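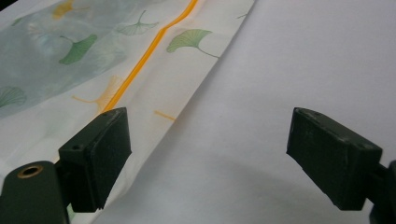 Miranda asked whether thin printed fabric has to be pressed before folding. Only if the wrinkles cross the fold line; light ones can be smoothed by hand.

1. Lay the cloth on a clear, flat surface.
2. Square one long edge — work from the middle out.
3. Fold that edge over 2 inches and crease.
4. Keep folding at the same width. Stop at 11 inches for shelf storage.
5. Turn any raised stripe or seam to the outside.

Shares 762 | Comments 11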